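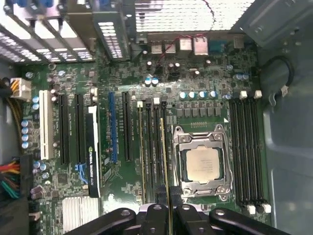

Stop Making Me Scan a Code to Read the Menu

By Zawadi Ondieki
May
55 comments

I went to dinner with my brother-in-law last month at a place called Mfaume, which does a goat stew I would happily eat every night of my life. We sat down, I reached for a menu, and there was a little square sticker on the table instead. You know the one. So out came the phones (his was at four percent), and there went the first ten minutes of our evening.

I like my phone! I'm on it way too much, and that's sort of my point. Dinner was one of the last places where I could leave it in my bag, and now the restaurant itself is telling me to get it out. Once it's out I see that my cousin texted, and that the school wants a form signed, and by then I've read the same line about lentils four times and my brother-in-law is looking at basketball scores.

A paper menu is a thing you do together. You point at it. You flip it around and say "what's this one?" and somebody's aunt leans over and gets her sleeve in the water. Try that with a phone, where you have to pinch and drag to see the price of the soup, and then the screen goes dark while you're pointing.

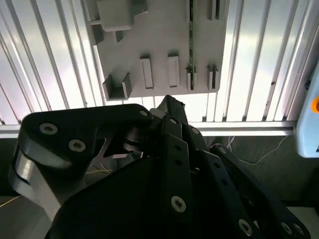 My friend Shahzad Khokhar thinks I'm being a crank. He used to manage a dining room and he says reprinting is a pain, prices move constantly, and kids chew on the corners. Fine, I believe him. But a chalkboard would fix most of that, and so would one sheet of plain paper run off in the back office before opening. I don't need leather covers and a tassel. I'd take a photocopy with a coffee ring on it.

And then there's my mother, who is 81 and has a phone that flips. At Mfaume she'd have had to ask for help just to find out what was for dinner, and she hates asking. She'd have said "oh, I'll have whatever you're having," and that would have been that. She doesn't even like goat.

We did ask, in the end. The waiter went off and came back with 2 paper menus from under the register, perfectly nice ones, a bit sticky. So they have them! Put them on the table, please. I'll be back for the stew either way.

Share this: 3 shares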